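Home Projects Partners Reports Contact Search

Fusturach hand control, progress report to Siden
Mar 14, 2019
Prepared by Neusa Marinho

The short version is that the software is in better shape than it was at the last report, and I still would not put it in front of a customer. The proposal promised a hand that picks up mixed small objects without being told what they are. We have a hand that picks up a fair share of them on a good day, and a planner that tells us it is doing better than that.

We logged 500 grasp attempts in this period. The planner marked 318 as successful. When we went back through the recordings by eye, a good number of those were nothing of the sort: the fingers had closed, the motor current had risen, and the object had stayed where it was. Current alone is a poor witness. I said so in June and was told the filter would deal with it. It hasn't.

Perception is the other sore point. The Vương detector was tuned on tidy tabletop views and does well on them. From the wrist, with the fingers across much of the view, it loses things. Packed green items are treated as one lump, and the grasp point ends up in the middle of the lump. A lone orange object on carpet is a much easier case, and I would ask everyone to stop quoting the easy cases as the average.

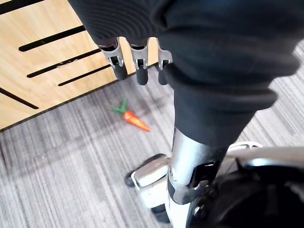
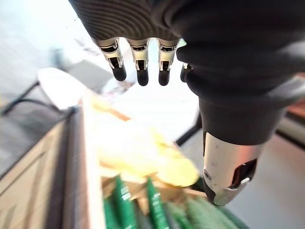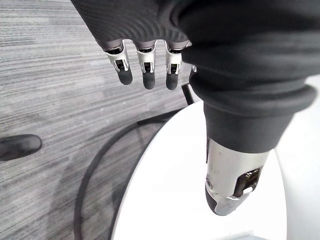
Vương's own reply to the draft was that the detector is being blamed for a masking fault, and that if the finger mask were updated from the joint angles at every step the lost detections would mostly come back. That may be right. The mask is currently fixed, drawn for an open hand, and goes wrong as soon as the thumb moves. I have agreed to test the claim before we spend anything on retraining, but I want it tested on cluttered crates and not on single toys.

Planning time has come down to 300 milliseconds per grasp, from a figure I was too embarrassed to print last time. This is a real gain – it came from throwing out the Nullum path smoother, which was costing us time and giving nothing I could measure in return.

Work for the next period:

- success check based on the wrist view as well as motor current
- finger mask driven by joint angles
- 3 fixed crate layouts, repeated after every software change
- cable avoidance in the arm planner, still missing

I am not asking for more money. I am asking that the demonstration be put back until the success check agrees with the recordings.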